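大理石柄の天板って実際どうなの(賃貸・キッチン作業台)
カテゴリ:住まい・DIY 返信 14

もちもち団地
作業台の天板を替えようと思ってます。候補はFlirnarの大理石柄シートか、Malinowskiの本物の石。予算的にはほぼシートで決まりなんですが、家族が「柄物は飽きる」と言って譲りません。去年ヒョウ柄の便座カバーを買ってきた人に言われるとは思わなかった。使ってる方、飽きましたか。

ねじ山ゼロ
飽きる前に見失います。白地にグレーの筋だと、髪の毛も輪ゴムも全部「模様」になる。うちでは結束バンドが7日間、模様として暮らしていました。

kabe_no_mimi
>ねじ山ゼロ
それは掃除の頻度の話では。
うちはHileroの白無地から柄に替えて快適ですよ。無地はコーヒーの輪じみが一つ付いただけで犯行現場みたいになるので。

ねじ山ゼロ
>kabe_no_mimi
拭けばいいだけですよね、それ。掃除の頻度の話では。

北窓
白地の柄は周りの壁の色でかなり印象が変わります。店のサンプルを手のひらサイズで見て決めると後悔しますよ。私はそれで玄関をやりました。

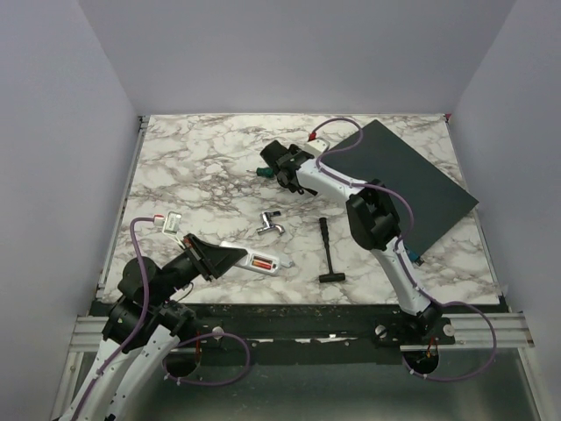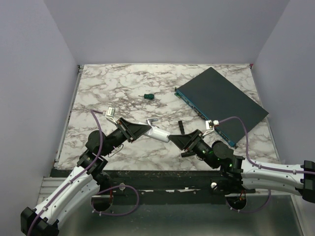
2枚とも白の大理石柄+淡い色の無地の壁。筋はグレーと茶系が入ってるタイプ。

もちもち団地
おお、ありがとうございます。茶色の筋が入るんですね。グレーだけだと思い込んでました。うちの壁はクリーム色なので、茶が入るほうが喧嘩しないかも。

kabe_no_mimi
壁が無地なら柄はこれくらい強くても平気だと思う。問題はもちもち団地さんの家の壁に何が貼ってあるか。

もちもち団地
カレンダーが2つと、自治会のゴミ分別表です。分別表は外すと揉めます。

泡立て器B
反対派です。柄がどうこうより、シートの継ぎ目。石の筋が継ぎ目でぷつっと切れて、2センチ横から何食わぬ顔で再開するのを毎朝見ることになります。柄合わせできる人は別ですが、できる人はここで質問しないでしょう。

北窓
>泡立て器B
幅広の品番を選べば、普通の作業台なら継ぎ目なしでいけますよ。手前の角の折り込みのほうが難しい。ドライヤーで温めながら少しずつ、です。温めすぎると伸びて、筋がそこだけ太くなります。うちの玄関には妙に太い川が一本流れています。

ねじ山ゼロ
本物の石という選択肢はもう消えたんですか。誰も触れてないけど。

泡立て器B
本物はレモン汁と酢で曇ります。料理をしない人のための台所用品です。

kabe_no_mimi
それは言いすぎ。Malinowskiのは表面にコーティングがあるはず。ただ重いので、賃貸だと引っ越しのとき本気で捨てたくなるとは思う。義実家のは設置した場所から一歩も動いていません。冷蔵庫のほうが先に動きました。

もちもち団地
重いのは無理です、エレベーターなしの階なので。シートにします。鍋を直接置くのはやっぱりだめですかね。

北窓
だめです。鍋敷きを使ってください。耐熱と書いてある品番でも、私は信用していません。
あと貼る前に脱脂。台所の天板は自分で思っているより油っぽいです。ここを飛ばすと端から浮いてきて、そこにパン粉が入ります。入ったパン粉は出てきません。

泡立て器B
Tallportのホームセンターなら切り売りの端材があるので、まず端材を台に置いて一週間暮らしてみては。それで飽きるなら飽きる人です。

もちもち団地
それやってみます。端材を置いて家族には何も言わず、いつ気づくか見ることにします。

ねじ山ゼロ
輪ゴムも一本置いといてください。結果報告待ってます。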